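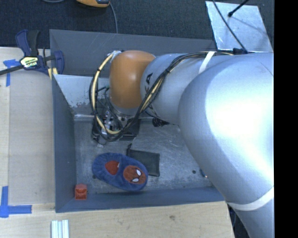
Department of Property and Land Economy, Cunamholm

Figure 1. Arm and bin at the work surface.

4. Vacancy and asking rents in small mixed-use buildings

4.1 The sample

The buildings considered in this section each contain between two and 19 flats, together with at least one room let, or offered to let, for business use. Listings were gathered by Kaushik and Tamiru from the Coverus register, which holds the advertised terms of lettings in the Cunamholm district. A listing was kept if it gave the floor area, the asking rent and the month in which the unit was first offered. Listings that named a price only on request were set aside, as were those in which the owner lived in the building and let a single room.

The register does not record the rent finally agreed. Asking rents are therefore used throughout, and the reader should bear in mind that the gap between the two is likely to be wider for business rooms than for flats. Yadav, in an earlier study of the same district, found that shop tenants often obtained a rent-free period at the start of the lease, while tenants of flats seldom did. We have made no correction for this.

4.2 Measuring vacancy

A unit is treated as vacant from the day it is first offered until the day the listing is withdrawn. Where a listing was withdrawn and placed again within 90 days by the same agent, the two were joined and counted as one spell. This rule matters most for ground-floor rooms, which tend to be moved from one agent to another when they fail to let. Kashyap has argued for a shorter limit, on the ground that some rooms are let for a season and then return to the market. We repeated the work with his limit and the order of the streets by length of vacancy did not change.

Units under repair present a further difficulty. Some owners advertise during the works and others wait until they are finished, so that two identical flats may show very different spells. Where the text of the listing mentioned building work, the spell was begun at the stated date of completion.

4.3 Findings for flats and business rooms

Flats above business rooms let more quickly than the rooms beneath them on every street in the sample. The difference was smallest near the river, where the ground floor is often taken by offices with no need of passing trade, and largest on the upper part of the old market road. Asking rents for flats rose in April and stayed level through the summer. Those for business rooms hardly moved, even where a room had stood empty through the whole period of study.

One reading is that owners prefer an empty room to a lower rent, which might weigh on the value placed on the building at its next sale. Lüthi takes this view and points to the terms of bank loans on such buildings. Another is that owners who draw most of their income from the flats feel little pressure to let the ground floor. The register cannot decide between them – it says nothing of debt – and both may hold in different buildings.

Floor area had a clear bearing on the length of vacancy for business rooms. Rooms of more than 2,000 square feet were offered for longer than smaller ones, and several were later divided. The effect of such division on the rent per square foot is taken up in Section 5, together with the treatment of shared entrances and yards.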